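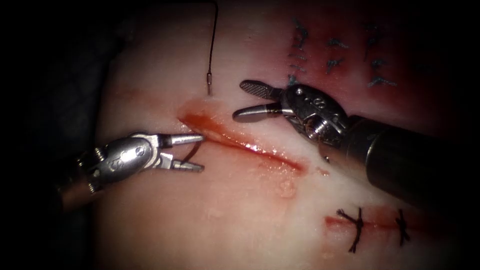

4.2 Fan response after the Tindden final

The second set of data covers the week after the Tindden final, when Agnes Moncrieff lost on the public vote and then, two days on, said she was leaving the show's touring cast. Section 4.1 dealt with the run-up. The week after is messier. More posts, shorter posts, a lot of repeats of the same clip.

We collected 3,695 public comments from the show's own page and the two largest fan boards. Duplicates removed by hand (Purves), then checked again (Nasution). Comments in languages other than English were kept in the count but not coded, a weakness we come back to in Section 6.

Coding followed the scheme in Section 3: grief, blame, loyalty, gossip, other. A comment could carry more than one code. Grief was the hard one. Fans used the language of death freely ("gone too soon", "RIP the tour") about a singer who was alive, well and posting pictures of her lunch. In the first pass we put these under "other". Menzies argued this was wrong, that mourning words were being used to do mourning work, and we recoded the lot. The change is large enough that anyone comparing our results with earlier work on talent shows should check how that work treated the same phrases.

Figure 3 plots the codes by time of day. Blame comes early and in bursts, mostly in the hour after each episode clip went up. Loyalty is flatter. Grief rises late in the evening and stays up past midnight, which fits what the interviewees told us about reading the boards in bed. The small peak on Tuesday morning is the breakfast interview with Alasdair Moffat, her mentor on the show, and is nearly all gossip.

Figure 3. Coded comments by hour, week after the final. Gossip and "other" merged for space.

Blame was not aimed where we expected. The voting system came in for very little of it. Moffat got most, for his song choice in the semi-final, followed by the producers, MacAulay, who were accused of giving Moncrieff the early slot. The winner was hardly blamed at all. Several of the angriest posters went out of thier way to congratulate him, then went back to Moffat in the next line.

Loyalty comments were the longest. Many told a story: where the fan had been when they first heard her sing, who they had watched with, a parent or a flatmate who could not stand the show and was won over. They often closed with a promise to follow her to whatever came next, and a fair number named Wulen, the label rumoured to have signed her. The rumour itself was coded as gossip, the promise as loyalty. Coders disagreed on this split more than on any other, and it took a second meeting to settle.

One thread needs separate mention. Started on the smaller board under the title "Zaltden night", it asked fans to write about her first audition, in the town of that name. It drew 101 replies in almost a day and no blame whatever. Moderators pinned it. Later posters quoted from it as if it were a shared record, with lines lifted word for word and no source given, so that by the weekend it was hard to say who had been at the audition and who had only read about it. We coded each reply on its own terms and made no attempt to check attendence.

Limits. A single show, a single week. The boards lean towards older fans, and video comments are left out entirely. Private groups also left out, for reasons of consent. Interviewees came from the same boards and may well have remembered the thread better than the night. Section 4.3 takes up the interviews.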